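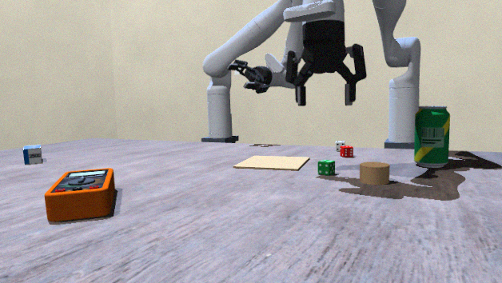 Aiman Sutanto asked on Monday, before I even had my coat off, who at the returns bench will still have a job to be proud of when the arms do the easy half of it. He did not ask it in an angry way. I wrote it on the whiteboard so I would not answer too fast, and it is still there, under the list of missing bin labels.

Notebook, February. Returns bench, Gretport. Platano trial, week 2.

What I want to write down today is partly technical and partly not.

First the technical part. The virtual bench is now good enough that I can work on it without the real one. The right arm has the big black parallel gripper, the left arm has the compact one. I keep the clutter on the table deliberately mixed: multimeter, dice, the flat tan board, the little cylinder, the green can with the yellow band. Nothing of this comes back from customers as a set, of course. The purpose is that the two grippers must meet shapes which they do not like. The board is the worst. It lies flat and the fingers have nothing to go under. On the real bench our people slide such a thing to the edge of the table with one finger and pick it up there, they do not think about it. I asked Brikura's support if the planner can do the slide first and the grasp second. The reply was that it can be scripted, but it is not in the standard behaviours. So it is on my list.

The dark stain on the table top I want to keep also. Aiman thought it was a mistake in the texture and offered to clean the file. But our real benches are stained with flux, coffee and the brown stuff from leaking batteries, and the vision module must learn that a stain is not an object. Yesterday evening the segmentation joined the tan cylinder and the stain into one item, and the planner wanted a grasp somewhere in the middle of nothing. I reduced the weight on colour and gave more to depth. It is better. The can was no problem in either version.

Changes made today, for whoever opens the config after me:

— approach height for the right gripper raised, so it opens the fingers fully before it goes down. Before it was opening on the way and the preview showed it touching the dice.
— left arm waits in the rear with its gripper turned away until the right arm reports clear. From the viewpoint of our camera the two grippers overlap slightly, even when there is distance between them in depth, and anyone who watches the screen gets nervous. Do not judge clearance from this view, use the distance readout.
— barcode reading switched off for round items. We turn it on again when the rotation step is ready.
— object list renamed in plain English. I do not want operators to read "rigid_07" when they should read "multimeter".

I ran 50 resets with new positions for the objects. The dice are the interesting failures. When two of them are near each other the big gripper wants both, and its fingers are too wide to choose. The obvious thing is to send the left arm for small items. Then the right arm must move away first, and the cycle becomes longer than what a person needs with two hands. I do not have a good answer. For the trial I will simply route small loose parts to the manual tray and write it in the instruction as a rule. Brikura's sales man will not love it.

Now the other part.

When the project was presented to the shift, the slide said that the arms take the "repetitive" work and leave the "skilled" work. I sat in the back and I believed it more or less. After two weeks beside the bench I think the border between these is in a different place than the slide has it. Picking an item from the tote, turning it, putting it in front of the scanner, laying it in the correct bin: yes, this is repetitive. But when I watch the evening people, it is in this turning that they find the things. A meter that weighs a little less than it should has no battery in it. A can that makes a sound has something loose inside. A box which was opened and glued again feels different under the thumb. None of it is on the checklist. It is written down as "visual inspection", and I suspect most of it is not visual at all.

So if the arm takes the turning, the person who gets the item after it receives it already in the bin, with a photo and a category. She will have to pick it up a second time if she wants to feel it, and the target time does not give her a second time. I raised this in the planning call with the Sinaga people. They were friendly about it. They proposed to add a weight cell under the drop zone, which catches the missing battery, and I agreed, it is a good idea and not expensive. It does not catch the glued box. They asked if I can specify what the operators feel. I said that I will try, and then I spent the lunch break with the bench people trying, and we got a page of words like "tired", "hollow" and "too new". I will type it clean and attach it. Perhaps somebody smarter than me can make sensors out of it.

There is also a thing with the talking. At the manual bench two people work across from each other and the whole shift they exchange small remarks about what comes in. New people learn in this way, I learned in this way. In the layout for the automated cell there is one person, standing on the side, with a screen and a stop button. The drawing has a fence where the second person would be. I asked if the fence can be moved to the back so that two can stand. The answer was that the arms are slow enough for it with the light curtain, but the risk assessment must be done again. Please let us do it again. I put this request in writing and Aiman signed under mine.

The wish list of the shift, as they gave it to me, I only corrected the spelling:

The arms should take the heavy totes first, not the small parts. The small parts are not what hurts.
The stop button should be reachable with the left hand too.
The person on the cell should change every two hours, same as the packing table.
If the arm makes a wrong bin, it should not count on the operator's sheet.
Someone from the bench should be allowed to change the object list, not only me.

On the last one I can act alone, so I did. Three of them now have editing rights in the test configuration, and in the afternoon we sat together and placed the objects on the virtual table by mouse. It was the best hour of the week. One of them moved the can in front of the right arm's base, quite far back, and said that in the real life it will always stand where it disturbs the most. I left it there. Another asked why there is no cable. It is true, half of our returns have a cable, and I had forgotten it completely, because cables are hard to simulate and so I had stopped seeing them. A cable must go in. I do not know yet how.

About the numbers. The business case says that the cell will handle 1,000 items per day when it is tuned. I do not dispute it, but it is calculated with clean single items, and the mixed totes are missing from the calculation. I asked for the totes to be included before the decision is taken. If the number goes down then it goes down. What I do not want is that we promise the high number and the operators run behind the arms with their hands to make it true. I have seen this at my former workplace with the labelling machine: on paper the machine was labelling, and beside it stood a man who was straightening every fifth label the whole day. His job was not in the plan, so he had also no chair.

What I answered to Aiman in the end, at the coffee machine, was not so good. I said that the jobs will change but nobody will lose theirs, which is what management has told us and what I have in an e-mail. He said that he did not ask about losing. I had no reply to that. Later I showed him the page with "tired" and "hollow", and he added two words in his own language and explained them to me for a long time, with a real meter in his hand. One of them means, as I understood, that a thing has been repaired by someone who was in a hurry.

To do:

Slide-then-grasp script for flat items. Start with the tan board, then a real circuit board.
Cable model, even an ugly one.
Weight cell: ask Sinaga for the drawing and the price.
Repeat the risk assessment with two standing places.
Type the page of words. Leave the two new ones in the original spelling and ask Aiman to check.
Run the resets again with the changed approach height, overnight if the licence allows it. Last time it logged me out at 21:00 and half of the results were gone.
Return the good screwdriver to the packing table. It is theirs.

Left arm calibration is postponed. The target plate is still in the other building and the door was locked when I went.

Gretport returns workshop, shared notebook | Corrections and questions to the bench desk | © Gretport | Back to top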